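4.2 Delivery behaviour over the trial period

We turn now to how the messages themselves fared once they left the sending queue. Readers who have worked with text messaging in a community service will know that "sent" is a generous word, and a good part of our time in this study went into working out what it meant for each of the two gateways. Fistano reports a message as sent when the carrier accepts it. Komell waits until the handset has answered, or until the message has expired, and only then writes a line to its log. Before we could compare the two at all, we had to bring both sets of records back to a common footing, and we are very grateful to Trinity Crenshaw for her patience in reconciling them by hand where the timestamps disagreed.

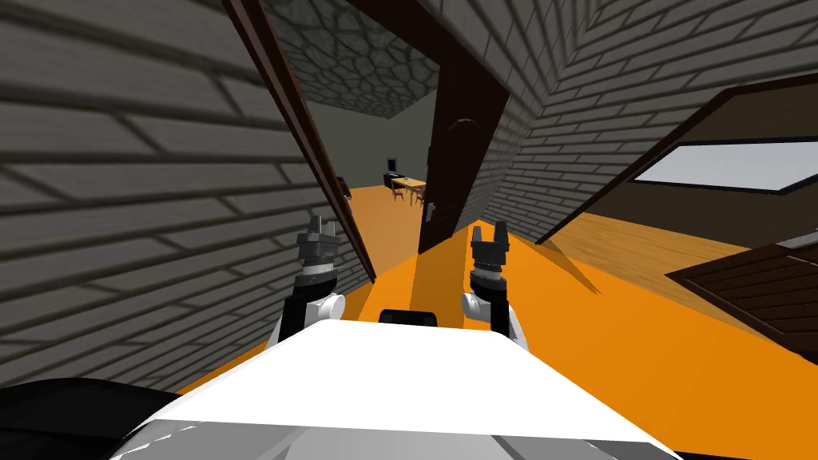 Over the full period the clinics sent 1,735 appointment reminders to patients who had agreed to take part. Of these, 447 went to numbers on prepaid plans, and it was this group that gave us the most to think about. Prepaid customers tend to switch their phones off to save the battery, or let the credit lapse near the end of the month, and a reminder sent at nine in the morning may sit in the carrier's store for the better part of a day before the phone comes back on the network. By then the appointment has sometimes been and gone. A reminder that arrives after the visit is worse than a nuisance, as several patients kindly (and one or two less kindly) told us.

We had set the validity period to the carrier's default at first, without giving it much thought. Konrad Berchtold suggested in May that we shorten it so that any message still waiting at the hour of the appointment would simply expire, and this was a very good suggestion – the complaints about late reminders fell away, and the front desk staff were able to use the list of expired messages to decide whom to telephone.

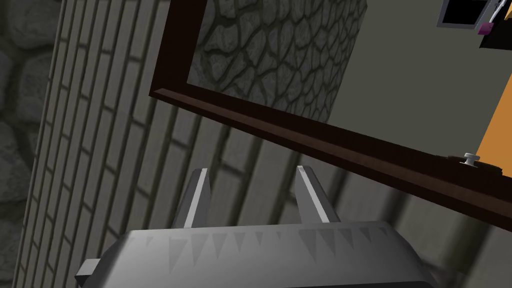

Message length was the other matter that caught us out. Our English template fit comfortably within a single segment, but once a patient's name contained a character outside the basic alphabet, the whole message was re-encoded and split in 2, with the second part now and then arriving ahead of the first. We found 223 reminders affected in this way. Newer handsets join the parts back together without any fuss, while some of the older ones in our group showed them as separate messages, and we had at least one patient who read the clinic's address and nothing else. We did consider stripping the accents from names, but the clinics felt, and we agreed with them, that people like to see their names spelled properly. In the end we shortened the template instead, dropping the greeting line and the parking note, so that even a re-encoded reminder would stay within one segment.

Replies were handled by Belay, which sorted incoming texts into confirmations, cancellations and everything else. The last category was larger than we had expected, and a good deal more cheerful, with many patients thanking the clinic as they would a neighbour. We return to the sorting rules in Section 4.3.

Figure 3. Path of a reminder from the clinic's booking list to the handset, with the points at which each gateway writes to its log.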